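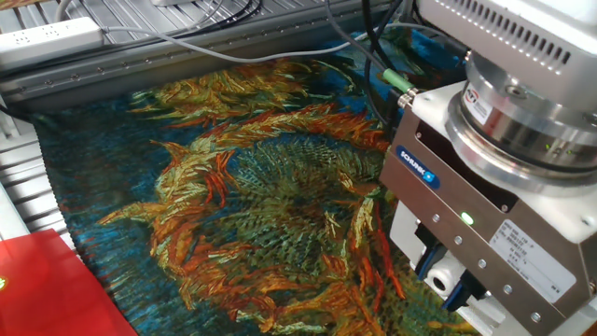 Trornura is a television drama serial made by Ikonen and first shown on the Cendel channel. It ran in a weeknight evening slot, with each episode lasting 22 minutes without commercials. The channel promoted it as a family mystery, although most of the mystery is settled by the end of the second week and the remaining episodes deal mainly with a disputed will.

Premise

The story takes place in Trornevano, a harbor town made up for the series. Two sisters return after their father's death and learn that he had sold the family boatyard to a business rival. The older sister wants the sale overturned. The younger one, who signed papers she claims not to have read, would prefer that it be left alone. Publicity material called the plot "based on true events," but the producers have never said which events, and no source outside the production has backed up the claim.

Production

Ikonen announced the serial in May with an order of 40 episodes. The company described the harbor set as the largest it had built. No measurements were released, and viewers of its earlier serial Ikonen Nights pointed out that the main staircase looked very familiar. Exteriors were shot in two blocks, which may explain why the weather changes so often within a single conversation.

An open casting call was said to have drawn 3,000 applicants for the younger sister. This figure comes only from a press release and should be treated with care - an earlier notice from the same office spoke of "several hundred."

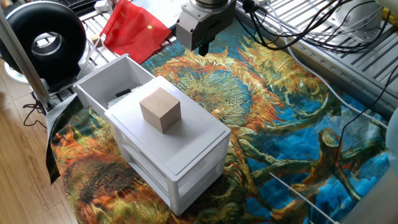
Broadcast

The first episode aired on 16/11/2021. Cendel moved the serial to a later slot after episode 25 and said the change was made at the request of viewers. It did not publish any such requests. A weekend recap show was added at the same time and dropped a month later.

Reception

Cendel called Trornura its most watched new drama of the season. It had launched two new dramas that season, and the other was taken off the air early. Reviews were mixed. Critics liked the quieter scenes between the sisters but complained about repeated flashbacks, some of which used footage from the previous evening's episode.

Proposed second season

A second season has been reported several times, usually on fan pages that cite one another. Ikonen has said only that it is "open to returning to Trornevano." No cast member has confirmed a contract, and the final episode - in which the boatyard burns down - leaves little of the original story to continue.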